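Gripper keeps snagging the blue drive carrier in a desktop PC - how do you line it up?
Asked by workbench_walt

Hi all! We've been building a little PC take-apart station in the shared shop in Deltdale. The arm is fine, but the drive carriers are driving me up the wall. How close do you bring the fingers before you close them?

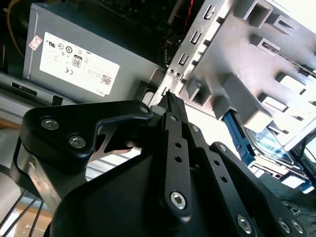

Fingertip up by the power supply and the drive cage.

Posted by Fatima Oyewole

Oh, I feel for you! Slow the last stretch right down and grip the carrier by its blue plastic - leave the drive's connector side alone. I practice on the gray bracket outside the case first.
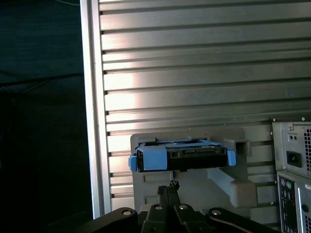

Then try the pull

Come in along the line the carrier slides on, even if the wrist ends up at a silly angle.

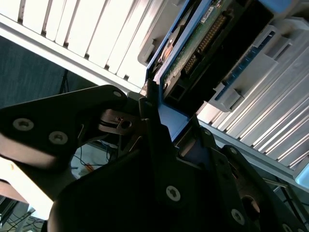 Do I need a force sensor for this?
Soft finger pads and a low grip setting got me through my first 245 pulls.

Posted by resdale_ray

What she said. Also save a waypoint outside the case, side panel off, and go back to it between tries. 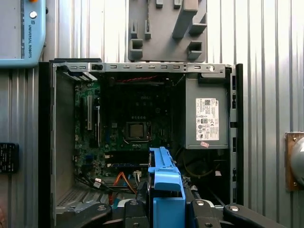
Blue bracket in the gripper at the open side of the tower.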